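Senow bus, Jurkdale stop moved again??

mothballs67
Went to get the 5 to Senow on Tuesday and the stop's gone. Just a bag over the pole. No notice, nothing. Anyone know where it's gone?

pkettle
Round the corner by the old bank. Been there since August I think. Driver told me it's staying put till the gas works are done.

mothballs67
Cheers. That's a fair walk with shopping tho. Couldn't they stick a temporary one outside the chemist?

Quietlane
Road's too narrow there. Lorries can't get past a stopped bus, we had all this last time. New spot is better imo, at least theres a shelter.

pkettle
Better for you maybe. My mum has to cross 2 roads now and no crossing on either of them.
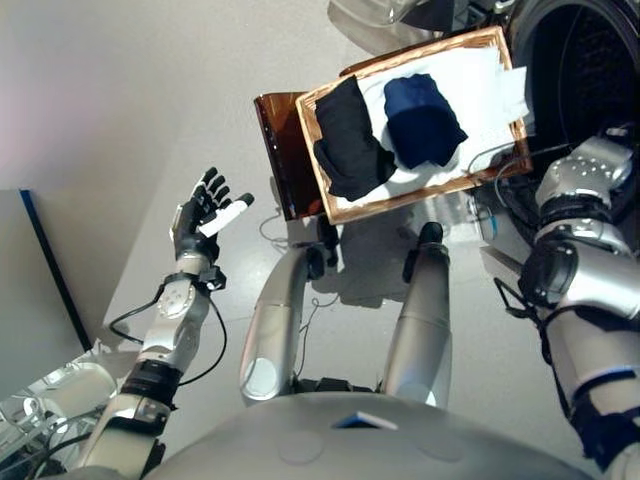
dunnock_b
Has your mum tried the Clisum one? Goes past the surgery and you can change at Gajewski Court. Some 20 mins longer but no roads to cross.

pkettle
Only runs mornings. She's not up for it.

Quietlane
Write to the council then, moaning on here wont do it.

mothballs67
Did that. Got a reference number ending 971 and not a word after.

dunnock_b
Same. Ring them, they do pick up before ten.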